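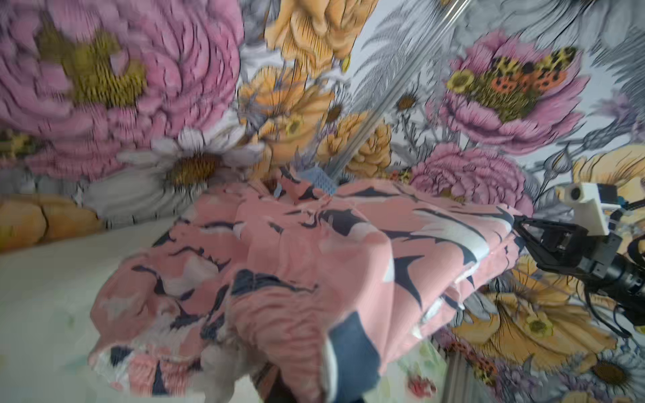

The Brisora wrist camera kit is under evaluation at the Nemthorpe bench as an alternative to a fixed overhead camera for two-arm cloth handling. These answers cover the questions we receive most often from groups running the same comparison. Most of them concern garments, and the pink piece with navy and white markings is typical of the test set: a soft heap on a pale tabletop, with one long diagonal fold leading toward the other arm's black gripper. Folds of that kind are the main reason for testing a camera at the wrist.

Which grippers were compared?

Two parallel-jaw models, the Buken and the Gowda. Both were run on the same arms with the same controller settings. The Buken has stiffer fingers and a flatter fingertip. The Gowda has more finger travel and a compliant pad.

Which one is better for cloth?

The Gowda, for picking from a heap. Its pad gives when it meets the table, so the approach height can be set lower without tripping the force limit. For regrasping a hanging edge the Buken was easier to control, and its fingertips separate two layers more cleanly. If you do only one of these tasks, choose accordingly. If you do both, mixing the two models on one pair of arms is supported, but see the note on calibration.

How many trials is this based on?

The current release covers 3,003 grasp attempts, of which 1,799 used the wrist camera as the only image source. The remainder used the overhead camera, alone or together with the wrist view. Attempts stopped by an operator are kept in the log and marked as such.

Do I need a camera on both arms?

Not for single-arm picking. For handing cloth from one arm to the other, yes. When a gripper closes on fabric, its own camera sees mostly fabric, and the camera on the opposite arm becomes the more useful view.

Where should the camera be mounted?

On the wrist side of the gripper, tilted so that the fingertips stay in view at full opening. Check the view at both ends of the jaw travel before tightening the bracket. A mount that looks correct with the jaws closed can lose one fingertip when they open.

Why do the images smear near the bottom?

Motion blur. The table is closest to the lens in that part of the view, so it moves fastest across the sensor during a descent. Shorten the exposure first and add light second. Reducing approach speed also works but lengthens the cycle. Raghavendra Iyer's exposure table for the standard bench lights is in the download folder.

Does a patterned background affect the results?

It affects segmentation by color. It had little effect on the grasp policy once the training images included varied backgrounds. We recommend testing with at least one busy printed backdrop, preferably one that shares a color with the garment. A plain gray background gives scores that do not carry over to other rooms.

Can I reuse a calibration after changing the gripper?

No. The hand-eye calibration may survive if the camera bracket has not been touched, but the tool center point will not. Redo both. On mixed pairs, store one file per arm and name it by arm serial, not by left and right. Muthu Nambiar lost most of a week in February to two files with swapped names.

What should I do about cables?

Leave enough slack for full wrist rotation and secure the loop upstream of the last joint. Run the wrist through its limits by hand with the drives off. A cable that hangs into the other arm's view is harmless for manual operation but shows up in recorded data, and it should hang the same way in every session.

Which controller rate was used?

The joint controller ran at its default rate in all trials. Camera images were stamped on arrival, and commands were matched to the nearest earlier image. Matching to a later image gives better offline scores and worse behavior on the arm.

Is a force sensor required?

No. Motor current was sufficient to detect table contact with the Gowda. With the Buken it was marginal at low speed, and Shobha Alva's notes recommend a sensor for anyone working with thin fabric on a hard surface.

Can I submit my own results?

Yes. Send the raw log, both calibration files and a photograph of each mount to Nazareno Villa. Logs with failed attempts removed cannot be merged.

When was this page last updated?

27 Sep 2023. The section on mixed pairs is new, and the cable answer was revised.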